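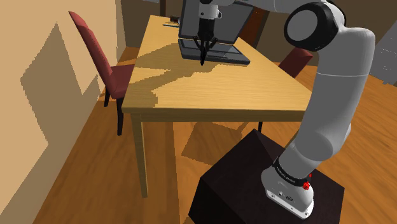

October 2020

Larndale bench notes, sourdough and rye trials, continued

Starter B went back on the shelf after its week in the fridge. Fed it 1:2:2 with the Bratach whole rye and left it by the radiator pipe. It had doubled by lunch and was starting to sink by the time I had the scale cleaned. Smell is more yogurt than vinegar, so the cold spell did it no harm. Starter A is still slow. I have stopped feeding it white flour and will give it rye only until it picks up.

Mixed the test dough at the same hydration as last time so the two batches can be compared. The only change is the flour. The Cárdenas bread flour we used in August is gone and the new sack is Jultard strong white. It takes water differently. At the same percentage the dough felt stiff for the first few minutes and then slackened off during the rest, where the Cárdenas went the other way. I did not correct it. If anyone picks this up after me, please don't add water at the mixing stage on the Jultard, wait for the rest to finish first.

Dough weight out of the bowl was 3,158 g. Divided into 3 loaves, shaped loose, rested, shaped again. Weight on the scale after shaping was 3,110 g. The rest stuck to the bench, the scraper and me. That is more loss than I like and I put it down to not flouring the bench early enough. The old scraper with the bent corner should be thrown out, it leaves a line of dough behind it every pass.

Bulk went longer than planned. The room was cool in the morning and the dough did very little for the first stretch. I gave it 2 folds and left out the last one, as it was holding its shape by then and I didn't want to knock it back. Surface was smooth with a few blisters near the rim of the tub.

Copied the August sheet into the new workbook before baking. The old sheet had flour temperature and water temperature in the same column, which explains the odd numbers we argued over. They now have a column each. Where I couldn't tell which was meant I left the cell blank. 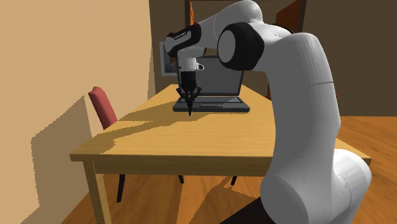 Open laptop on the wooden table.

Bake: lidded for the first part, lid off for color. The first loaf was pale underneath, so I moved the stone down a shelf for the next one and got a better base. The last loaf went in straight after and was the best of them. Good ear, even color, no burst at the side. I think the stone needs longer to heat than the oven light says. Start it earlier next time and ignore the light.

Crumb, cut cold: first loaf tight at the bottom with a gummy line just above the crust. Second loaf open enough, a little uneven. Third loaf even all through. Taste is mild in all of them, less sour than the August batch. The crust on the third stayed crisp into the evening. The others had gone leathery by then.

Rye percentage is still the open question. Larndale want a loaf that slices for sandwiches and the current one crumbles at the heel. I'd like to try less rye with the same starter before we touch anything else.

To do:
Feed A with rye only, morning and night.
Order more Bratach rye, the bag is nearly down to the fold.
New bench scraper.
Check the oven against the loose thermometer with the stone on the lower shelf.
Repeat the Jultard dough at the same hydration, full heat-up on the stone.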